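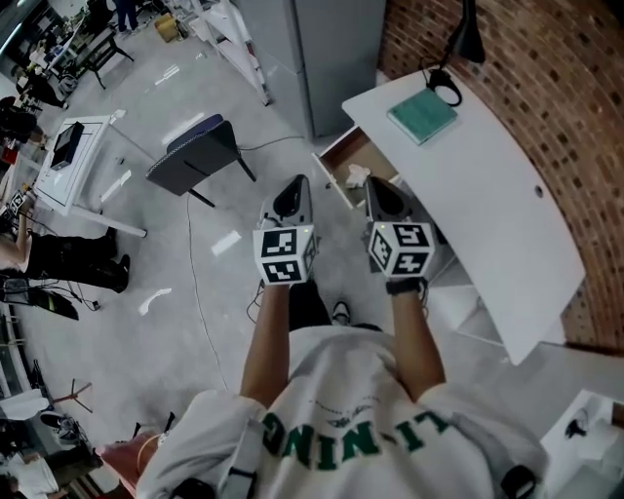

Hand-held grippers with marker blocks, used beside an open desk drawer.

The small team behind Gustik, the planning software that turns recordings of people's hand movements into instructions a robot can follow, has put out a new release, and it is one that regular users have been asking after for a good long while. Version 43 went up on May 30, 2023, and the main change is in how the software deals with drawers, doors and anything else that swings or slides when you pull it.

Anyone who has tried to teach a machine to open a drawer will know how quickly it can go wrong. The gripper takes hold, the arm sets off in a direction that is very nearly right, and a moment later the drawer has jammed on its runners. Older versions of Gustik treated the whole pull as one long path through the air and copied it as closely as they could, wobbles and all. The new one looks at the path first, works out whether the hand was moving along a straight line or round a hinge, and then plans its own tidier movement from that.

"People don't pull straight, bless them," said Raili Koivisto, who leads the planning work at Niskanen, the firm in Lakthorpe where Gustik is written. "They tug a bit, they lean, they change their grip halfway along. We used to pass all of that on to the robot and then wonder why it struggled. Now we ask what the drawer was doing, and the hand comes second."

The team tried the new planner on 3,000 recordings, of which 1,000 were kept back and never used for tuning. Koivisto said she was pleased with the drawers and rather less pleased with cupboard doors, where a wide swing can still take the arm further out than it can comfortably reach — a fix for that is being worked on, though she would not be drawn on a date.

There is good news too for those who spend their afternoons tidying up data. The tracking step now copes with markers that drop out of view for up to 40 frames, filling in the gap from the readings on either side and flagging it in yellow so that somebody can check it. Longer gaps are still left alone.

Recordings made with earlier versions will open as before, but maps saved in Ekport format need converting once, and the tool for doing so comes with the download. Koivisto asks that people keep a copy of the old files until they have had a proper look at the new ones.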